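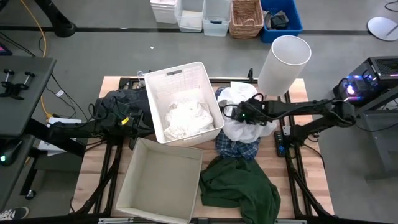
Rudville Stage Hire
Sat 28 November

1/ We switched our small rental package from a fog machine to a water-based hazer in May. A few of you asked how it went, so I'm putting it in one thread.

2/ The unit is a Drodetti. It cost us $1,397 with the road case. It weighs 37 pounds in the case, so one person can get it up a flight of stairs.

3/ Fog and haze are different jobs. Fog comes out thick and you see the cloud. Haze hangs thin in the air and you see the light beams. Most bands that ask us for fog want haze.

4/ Warm-up is longer than on our old fogger. Turn it on when you start hanging lights and it will be ready by focus.

5/ Placement matters more than output. Upstage corner, on the floor, pointed along the back wall with a small fan behind it on low. If you aim it at the audience the front row complains and the back row sees nothing.

6/ Fluid: use the one the maker lists. We had a customer pour leftover fog juice into the tank and I spent an evening flushing it with distilled water. That is a cleaning charge now and it's in the contract.

312 likes · 41 shares

7/ Smoke detectors. Call the venue before the day of the show and ask what type they have and who can isolate them. Get the answer in an email. The Pangaribuan room has beam detectors across the whole ceiling, and the building office has to sign off before any haze goes in there.

8/ Don't cover a detector yourself. Don't let the band do it either.

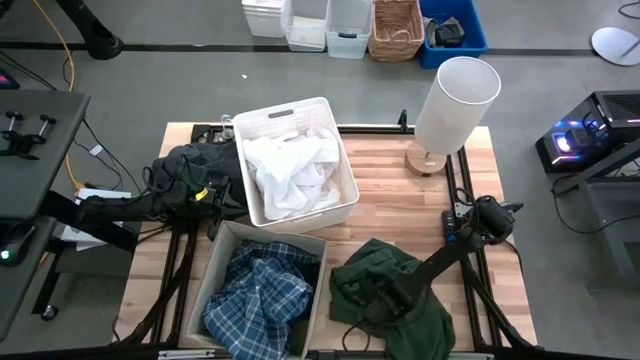
One reply asked if a hazer can run outdoors. It can, but any breeze takes it away before the light gets to it. For an outdoor stage we send the old Pritwood fogger, and we tell people to expect puffs.

9/ Cleaning: wipe the nozzle after every show, and run the cleaning mix through it every couple of months if it's working each weekend. Empty the tank before it goes in the van. A tipped case with a full tank is a mess.

10/ We still rent the fogger for Halloween and for theater. It's cheaper by the day and people like the cloud. Both are on the price list, same deposit.

1,729 views · 5 comments

Comments

Guest: What room size does this cover? Ours holds 120 people with a low ceiling.
Rudville Stage Hire: Fine for that. Start at a third output and wait ten minutes before you turn it up.

Guest: Does it leave a film on drum hardware? The oil one at our last place did.
Rudville Stage Hire: Not that I've seen. The floor right in front of the nozzle can get slick, so put a mat down.

Guest: Need one for a school show in Rudville, will email.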